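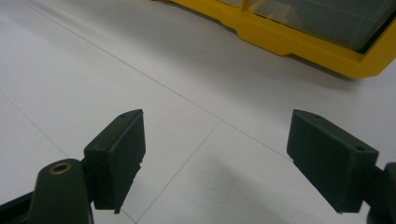 OK, a thread on whether a machine can tidy a floor yet. I went through a lot of the current demo reels over the past few weeks and I have opinions. Short version: not yet, and further off than the videos want you to think.

1/ My background so you can discount it properly. I ran the packing side of a mail-order hardware business for years. I have bought machines that worked and machines that ended up under a tarp. I am not against robots. I would love to be sold one.

2/ The chore I care about is the dumbest one in any house or stockroom. Things are on the floor. They belong in a bin. Put them in the bin.

A four-year-old can do this. A four-year-old won't, but that's a management issue.

3/ Start with the floor. Pale tile looks like the easiest surface going, and for a person it is. Now put something small and white on it, say a shirt button or a plastic anchor. Then add grout lines and shadows. I have lost a nylon washer on tile like that while looking straight at it.

4/ A two-finger gripper is a decent tool for lifting a block. A coin flat on tile is another matter. You and I get a fingernail under it or drag it to the edge of something. Two flat pads have to come in low and square, and if they're a hair too high they close on air, and if they're a hair too low they're grinding on the floor.

5/ People reply to this with "so add suction." Fine. Now do a sock.

6/ The Surka clip that everyone was passing around in March: an arm on a wheeled base clears a play area. Nice clip. Watch it again and look at what's on the floor. Foam blocks, a stuffed animal, one fat plastic cup. Every single thing is the size of a fist and soft enough to forgive a bad grip.

Where's the puzzle piece? Where's the hair tie?

7/ Also the Surka clip has four cuts in it. I don't say that means anything bad happened between the cuts. I say I'd like to see what happened between the cuts.

8/ Lorken at least publishes numbers, and I give them real credit for it. Their last write-up has 1,308 pickup attempts and 815 that ended with the object in the container. Do the division. That's a bit over 62 percent.

If I'd had a packer who got 62 percent of the items in the box we would have had a talk before lunch.

9/ And that's with the container in a known spot. Lorken says so in the write-up, down near the bottom, in one sentence. The bin doesn't move. In my house the bin has been kicked under the bench, turned sideways, or has a jacket on it.

10/ Bins are harder than they look, by the way. Shiny plastic throws glare. See-through panels are worse, because a depth sensor can read straight through them or get back garbage. You have a rim to clear and sometimes a lip that sticks out at the bottom to bump into. The stockroom answer is to buy one kind of bin and bolt it down. Good answer for a stockroom. I'm not bolting anything to my kitchen.

11/ Somebody always says the learning approach fixes this. Collect enough recordings of the job being done with a gripper and the machine picks up the rest. Maybe! I think this is the most promising thing going and I've said so before. A person holding the gripper tool knows what they're reaching for, and that's worth a lot.

12/ But think about what's in those recordings. A person notices the slip, tries again, changes the angle, pins the thing against the wall. If all that gets trimmed so the data looks clean, you've thrown out the part I'd pay for. I want to know how many of the recordings are of somebody fumbling. I've asked two outfits. One answered, and the answer was "we filter for quality."

13/ Figueiredo is the company I'm least grumpy about. They don't claim the house at all. They sell a cell that sorts returned parts into totes, one shift, one table height, a person nearby to clear jams. A friend's shop in Relcombe has had one since last fall.

14/ I went and watched it for an afternoon. It jammed 9 times. Each one took the operator under a minute and she did other work in between, so in that shop it pays, or it pays if the lease price stays where it is. She likes it. She also keeps a pair of kitchen tongs hanging off the side of the guard for the jams. Make of that what you will.

15/ So shop floor: yes, some chores, if you rebuild the chore around the machine. People hear that as a complaint. It's how every machine I ever owned worked. The label printer didn't adapt to us either.

16/ House: no. A house won't hold still. You can't fix the lighting or the bin or the dog.

17/ What would change my mind, since someone will ask. Take 50 objects out of a real junk drawer and dump them on a tile floor. Put a bin somewhere in the room that the machine hasn't been told about. One take with a clock showing and no hands. I don't care if it takes three hours. I'd be asleep anyway.

18/ Coins have to be in the 50. Also one rubber band.

19/ And count the stuff that gets knocked under the fridge as a miss. I've seen a results table that left those out as "object not reachable." It was reachable before you hit it.

20/ Price is a separate fight. I'll just say that around the cost of a used car I'd expect it to handle the rubber band.

21/ Few replies coming in so adding here. Yes, I know about robot vacuums. I own one. Before I run it I walk through the house and pick everything up off the floor.

22/ To the person asking about laundry: different thread. I'd need to lie down first.

23/ To the person from one of the companies above who says the uncut version exists: great, post it. I'll watch the whole thing and I'll put it at the top of this thread whichever way it goes.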